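Home | Kitchen | Workshop | Cleaning | Tips A-Z

Gripper care for people who don't trust the manual

Advice on hand-held grippers tends to come from people who don't have to clean them. I use a pair for handling steel bowls, and most of what I was told to buy or do for them made no difference I could find. 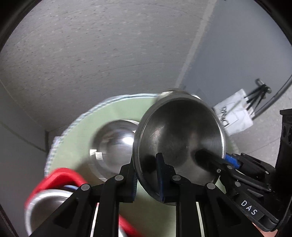 Pads first

Steel rims are smooth and hard, and a greasy pad slides on them. Wipe each pad with a damp cloth and a drop of dish soap, then let it dry. Run an old toothbrush along the ribs or texture. The Evatine pad spray is supposed to "restore grip." Maybe. I tried it on one finger and soap on the other and couldn't tell them apart.

If soap doesn't help, rub the pad lightly with 400 grit paper. Don't go down to 100, which chews it up. I lost a set that way in May.

Pivots

Open and close the fingers slowly with nothing between them. If one side drags, back its pivot screw off a hair and try again. Liliana Russo swears by a full teardown every 100 hours - I have yet to see what hers does that mine doesn't.

Oil

One small drop per pivot, put on with a toothpick, and wipe off the rest. Keep it well away from the pads and off anything that goes in a food bowl. Vitale sells a special oil for this. I can't see what's special about it.

Check both fingers meet evenly on a strip of paper before putting the tool away. If the paper pulls out on one side, go back to the pivots.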